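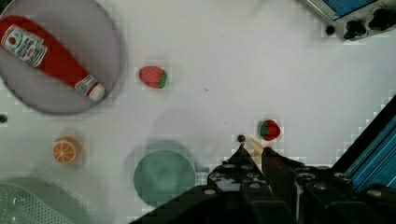 Can a Machine Clear the Table Yet?
Project report, group 4, February 2024
Ah-rin Maeng, Barış Toprak, Dzintra Paju
Supervisor: Şengül Dursun

1. Question

We wanted to know if a robot arm can do one boring chore start to finish with no person helping. Chore = clearing up after a meal. Food in one place, dishes in another. A five year old can do it (badly). Second part of the project was shop-floor work, mostly shelf restocking, see section 4.

2. Setup

White table, toy food, plates, a colander. Toy stuff is cheap and doesn't rot over the weekend. One arm, two-finger gripper, small camera down by the gripper. Barış did the control code, Dzintra did the logging, Ah-rin wrote most of this and is sorry about the formatting.

Total 604 attempts. One attempt = one object, picked up and put where it belongs. We gave the arm 90 seconds, then it counted as a fail.

3. What was hard

Strawberries. Small, roundish, and if a finger touches one side first it rolls. Then the arm has to look again and the clock is running. Coming straight down was better than coming in from the side but slower.

Ketchup bottle was fine by itself. Lying across a plate it's a different problem - grab too low and the plate comes along. We lost most of a week on this. Fix was to close the fingers a bit higher and lift slowly. Not elegent.

Flat things, like the orange slice. Nothing to get under. A person slides it to the edge of the table without thinking about it. We tried to copy that and gave up in November.

Plates we mostly skipped. The gripper can hold a rim but it tips, so for the final runs plates stayed put and only food was moved. This should of been in our proposal and wasn't.

4. Shop floor

Visited the Wulton store in Ploltlow, where Güven Coşkun runs the stock room. He let us time restocking by hand. One person, 22 minutes for a full bay, and that includes stopping twice to help customers. Our arm would need hours for the same bay, going by our table times, and it can't walk to the back for another box. He said he would take a machine that only flattens cardboard. We didn't test cardboard.

5. Answer so far

Parts of the chore, yes. Whole chore, no. Speed is bad and the recovery after a miss is worse - the arm often tries the same grab again in the same spot.

6. To do

- rerun the strawberries with softer finger pads
- clean up log files (1,893 lines with no object name, Dzintra knows)
- ask Şengül if plates can be part of next term's project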